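学期の自由課題、テーマは「洗濯表示タグってほんとに読まれてるの?」にしました。最初はもっとかっこいい題目(繊維リサイクルの国際比較とか)を考えていたんですが、図書館で資料を三冊借りて二冊目の途中で挫折しまして、それなら自分の部屋にあるもので調べられることにしよう、と。先生にも「範囲は狭いほうがいい」と言われたので、狭くしました。

## きっかけ

去年の冬にセーターを一枚だめにしたんです。気に入っていたやつで、袖が七分丈になりました。タグを見たら、桶のマークにばっちり×がついていて、つまり家で洗うなと最初から書いてあったわけです。しかもそのタグ、買ってから一度も見ていませんでした。

で、友だちに話したら「え、タグって切るものじゃないの」と言うんですよ。チクチクするから買った日に切っちゃうらしい。これはもしかして読まれてないどころか存在もしてないのでは、と思ったのが始まりです。

## 調べ方

やったことは二つです。

1. 学内アンケート(オンライン、有効回答は95人)
2. 手持ちの服や家族の服を借りて、タグの状態を記録する(全部で48着)

アンケートの配布は学科のメーリングリストと、サークル連絡用に使っている「Bistance」という掲示板でやりました。Bistanceのほうが圧倒的に反応が早くて、メールは正直あまり開かれていない気がします(これはこれで別の課題になりそう)。

質問は少なめにして、タグを切るかどうか、洗う前に見るかどうか、それから記号を五つ並べて意味を書いてもらう欄をつけました。記号の欄は選択式にせず自由記述にしたんですが、これが集計のときにあとから自分の首を絞めました。「なんか乾かすやつ」を正解にするか不正解にするかで一晩悩みましたからね!結局、吊り干しか平干しかまで書いてあるものだけ正解にしています。

## タグの記録のほう

借りた服は一着ずつ平らに広げて、タグの場所、文字が読めるかどうか、記号が新しい表示か古い表示かをノートに書いていきました。日本では2016年の12月に表示が変わっていて、それより前の服には「手洗イ」とか「ドライ」とかカタカナや文字が入った古い記号がついています。母のコートが完全にこの世代でした。新しいほうは国際規格に合わせた記号で、文字がほとんどなくて、点の数や線の数で温度や弱さを表します。桶の下の線が一本なら弱い、二本なら非常に弱い。四角は乾燥、三角は漂白、丸はクリーニング。

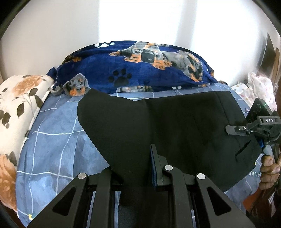
覚えてしまえば単純なんですけど、問題は覚えるきっかけがないことなんですよね。古い表示のときは日本語が書いてあったから、予備知識ゼロでも「ドライ」と読めばなんとなく察しがついた。新しい表示は世界中どこでも通じる代わりに、最初の一回は調べないとわからない。どっちが親切なのかは、けっこう難しいところだと思います。

読みにくさでいうと、いちばん困ったのは色あせです。特に古いTシャツは文字がほぼ消えていて、透かしても斜めから見てもだめでした。あと、タグが何枚も束になっている服!素材、原産国、注意書き、各国語の注意書き、また注意書き。肝心の記号がどのページにあるのか探すだけで疲れます。祖母が着ているSandhuというブランドのカーディガンは逆に、一枚のタグに記号が大きく並んでいるだけで、すごく見やすかったです。

## 結果

アンケートのほうから。タグを「洗う前に必ず見る」人は少数派でした。いちばん多かったのは「新しい服の初回だけ見る」で、次が「高かった服だけ見る」。値段で扱いを変えるのは私もやっているので責められません。自由記述には「母が全部やってくれるので見たことがない」もありました。一人暮らし組と実家組で傾向が分かれそうだったのに、住まいを聞く質問を入れ忘れていて、ここは完全に設計ミスです。次にやるなら最初に聞きます。

記号の意味については、アイロンはほぼ全員わかっていました。絵がそのままアイロンなので、まあそうですよね。漂白の三角は弱くて、「注意」「危険」と答えた人がかなりいました。道路標識に引っぱられているんだと思います。丸の中にPと書いてある記号(石油系などの溶剤でドライクリーニングできるという意味)は「駐車場」という回答があって、集計しながら笑ってしまいました。

それから、回答者のうち70人が「スマホで記号を調べたことはない」と答えています。これは意外でした。わからないまま洗っているということなので、過去の私がたくさんいます。

## お店にも聞いてみた

駅前のクリーニング店「Brudunix」で、受付の方に少しだけ話を聞かせてもらいました。タグを切った服が持ちこまれることはよくあって、そのときは素材を手ざわりと経験で判断して、わからなければ弱い洗い方に寄せるそうです。「切ってもいいけど、捨てないで取っておいてほしい」とのこと。これは目からうろこで、私はさっそく空き缶をタグ入れにしました。どのタグがどの服のものかわからなくなりそうなので、裏に油性ペンでメモしています。

もう一軒、布小物を作っている「Cidberg」の工房にもメールで質問を送ったところ、返事をいただけました。1263円のポーチに付ける小さなタグでも、どこに縫いこむかで毎回迷うんだそうです。肌に当たらず、でも見つけやすい場所。たしかにポーチの内側の端についていて、今までまったく気づいていませんでした。

## 考えたこと

調べる前は「読まないほうが悪い」という結論になると思っていたんですが、48着のタグを見続けたあとでは、作る側にもまだやれることがある気がしています。タグの一枚目に記号を置く。インクが落ちにくい布を使う。襟じゃなくて脇に付ける(脇がかゆい人もいるらしいので、ここは好みかも)。

反省点としては、回答者がうちの大学の学生にかたよっていること、住まいの質問を忘れたこと、服の記録も身内からの借りものばかりで、素材が綿とアクリルに集中してしまったことです。絹や麻がもっとあれば、記号の種類もばらけて面白かったはず。父のスーツも頼んだんですが、仕事で着るからと断られました。

集計表とアンケートの質問文は付録につけています。七分丈になったセーターは、いまは部屋着として元気に使っています。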